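Dondum Student Robotics Project
Workshop notebook, hand group
29 January 2023

Purpose of session: inspection and comparison of the two finger modules before either is returned to the hand assembly. The modules are recorded under the names used since November, Ustia for the first build and Mondal for the second.

Status at start. The last entry noted that Ustia reached its closed position later than Mondal when both received the same command. The controller settings had been checked by the software group and were found to be identical. It was therefore agreed that the mechanical parts should be examined before any further change to the code.

Procedure. Both modules were to be handled with the cables attached, as the connectors on this version do not tolerate frequent removal. Each joint was moved by hand through its full travel, slowly, with motor power off. Members were asked to compare the feel of the joints side by side and to write down their impression before discussing it with the rest of the group. The gray plates were left on for this step. 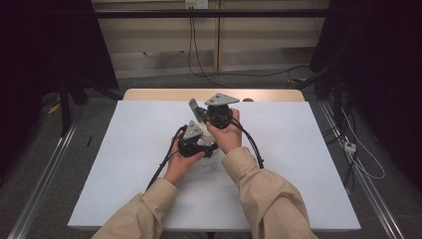
Findings. The base joint of Ustia is stiffer than that of Mondal over the last part of its travel. The outer joints feel the same. The stiffness remains when the plate screws are loosened, which suggests that the plate is not pulling the housing out of line. The two screws on the Mondal plate were found under-tightened and have been corrected.

Cycle test. Mondal was run on the bench program and completed 656 open and close cycles before the session time ended. No fault was reported by the controller. Ustia was not run. It should not be run until the base joint has been opened and inspected.

Open question: whether the stiffness comes from the joint itself or from the cable where it enters the housing. The cable on Ustia was rerouted in November and may have been given too little slack. Compare with the routing drawing, sheet 9, which still shows the earlier path and needs to be revised in any case.

Actions for next session:
Open the base joint of Ustia and check the bearing seat.
Measure free cable length on both modules with the joint fully closed.
Repeat the cycle test on Mondal with the plate removed.
Update sheet 9 and mark the old copy as withdrawn.

Note on the Delidberg student meet. The entry form asks for a working hand with at least two fingers. Should Ustia not be ready, the group will need to decide whether to build a replacement from the spare parts or enter the gripper from last year. The spare parts box holds one complete set of joints and no second motor. An order would have to be approved by the project supervisor.

Storage: both modules returned to the labeled tray, cables coiled and tied. Test log saved in the shared folder under the session date.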